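Descaling a two-group machine after nine months of hard water
Forum: Home and Small Café > Machines and Water

lutfa_akanda
Posts: 63
Hello all. I help in my cousin's café in the mornings and the water in our town is very hard. The test strip went to the darkest colour straight away. We have an old Neagu machine with two groups, bought second hand, and the left group has become slow. A normal double took 26 seconds when we bought it and now it is much longer with the same grind. I want to descale with citric acid, but the man who sold it to us told me never to do this at home. Is he right? I apologise for my English, I learned it mostly from manuals.

pennyfield
Your English is better than my descaling. First question, have you cleaned the shower screen and the little jet behind it? A slow group is very often only the jet. Takes ten minutes with a screwdriver and a pin.

lutfa_akanda
I took the screen off and washed it, yes. I did not know there was a jet. Where is it exactly?

pennyfield
On the old Neagus it is a brass screw with a tiny hole, up inside the group. Let the machine go cold and turn off the water first. Please do not skip that.

Kettleboy
The seller is right in my opinion. When you put acid through an old boiler, big flakes come loose and travel. Then they sit in the valves and you have two slow groups where you had one. I did it to a Womaretti and paid for 2 new solenoids.

oldgasket
Disagree with Kettleboy. I have done citric acid in boilers for years. The trouble comes when people use too much, leave it overnight and then don't flush. Weak mix, short soak, flush until you are bored, then flush again. Leaving nine months of scale where it is won't be kinder to the machine.

Kettleboy
You have a workshop and a box of spare valves, though. She has a café which must open at seven. If she does it in the evening and something blocks, there is no coffee next day.

oldgasket
Fair point about the timing. I would still do it, but on the day they are closed.

milis_fan
Has anybody asked about the filter? If there is no softener on the line, all this work will be for nothing by next winter. We fitted a Milis cartridge under the counter in April and I have not seen a white spot in the kettle since.

lutfa_akanda
There is a filter but it is the Undelell one that came with the machine. On the side is written 2000 litres. My cousin believed this meant it was good for many years. I made a calculation and we passed this number long ago, so I think it has been doing nothing.

pennyfield
There is your answer, then. New cartridge first, jet second, acid last and only if you still need it.

lutfa_akanda
I want to report back. I found the jet. The hole was almost closed, so I left the jet in a cup with warm water and citric acid for one hour and cleaned it with a pin. The left group now gives a double in nearly the same time as the right one. I was so happy that I drank three coffees in a row, which was not wise.
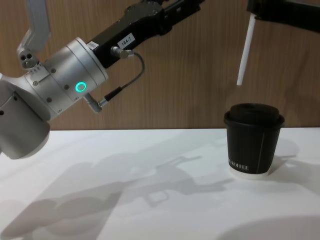 The taste also changed, and this I did not expect. Before, the coffee from the left side was flat and a little bitter at the end, and my cousin always blamed the beans. Now he says nothing about the beans. The new cartridge arrives next week and I will write the date on it with a marker. About the boiler I am still not decided. Kettleboy, how did you know yours was full of scale before you opened it?

Kettleboy
Mine took ages to heat up and made a noise like a kettle with gravel in it. If yours is quiet I would leave it alone.

oldgasket
Noise tells you very little. Take out the level probe and look at it. If it is thick and white, so is everything else in there. If it only has a thin skin, fit the cartridge and check again in six months.

lutfa_akanda
Thank you, this I can do. Does the probe need a new seal when I put it back?

oldgasket
Yes, get one before you start. Note the size from the old manual if you have it, the later ones are different.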